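Nillance releases version 2 of its Rornel planner for two-arm work on cloth

Nillance has published a new version of Rornel, its motion planning software for robots with two arms. The release came out in August and it is mainly for soft things, like clothes and towels.

The older Rornel made one full plan before the arms started, and the plan became wrong when the cloth changed its shape. Now the software looks at the cloth again 30 times per second and corrects the grasp point of each arm separately. One arm can hold while the other is still searching for a good place.

The perception part was trained on 4,000 labeled folds, made together with the company Layug. The team fixed 815 reported problems in this version, many of them in the camera calibration tool.

Two-arm work on a light green garment:
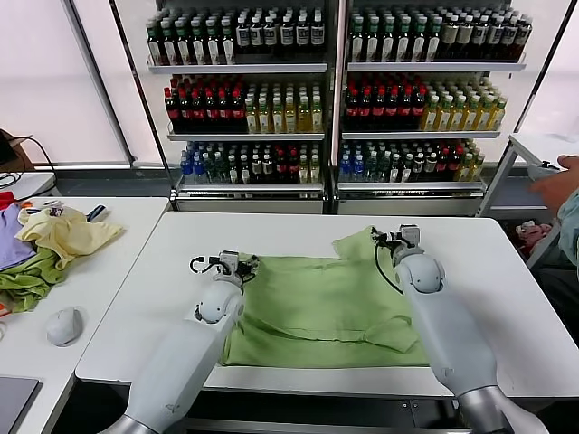
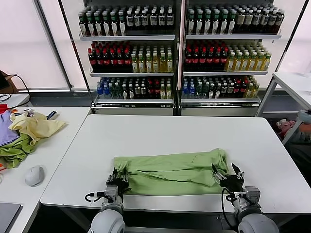 How to get it

Rornel 2 is free for present users. The installer is on the Mallura download server, and old configuration files must be converted first with the included script.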